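Concetta Negri will book you a fortnight in the hills behind Irero, but she would like to talk you out of it first.

"I ask people what they did on their last day off," she says, pouring coffee in the back office of Jikard, the small travel agency she runs from a former shoe shop in Wituvville. "If they say they went round the outlet village, I start mentioning beaches."

She came to travel sideways. For years she taught geography to teenagers, most of whom, she says, could find the vending machine and little else. Then a cousin's honeymoon went wrong – wrong island, right hotel name – and Negri spent a night on the phone sorting it out. "I enjoyed it far more than was decent. She was in tears and I was having a lovely time."

She handed in her notice that February. The agency now plans 80 trips a year, nearly all of them by rail and slow boat, and she has no wish to plan more. Her business partner, Obsa Seyoum, handles the tickets and, by her account, the optimism.

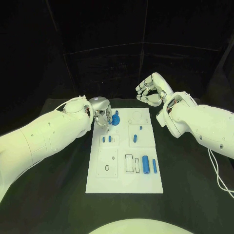
The online booking sites don't trouble her much. A good part of her custom comes from people who have already used one. "A man came in with 3 confirmation emails for the same night in different towns. He asked me which was the nicest. I told him, and he went, and he's been a client ever since."

What does she charge? A planning fee, paid up front, and she won't be drawn on discounts. Seyoum once gave one to a rowing club and she still brings it up.

Her own holidays are modest. Last year it was a week in a guest house kept by Tsutomu Okabe, whose breakfasts she recommends and whose stairs she doesn't. She took one bag, two novels and a printed timetable, and missed the ferry home anyway.

"I'd read the winter page," she says. "I've told clients about the winter page for years. Obsa has had it framed."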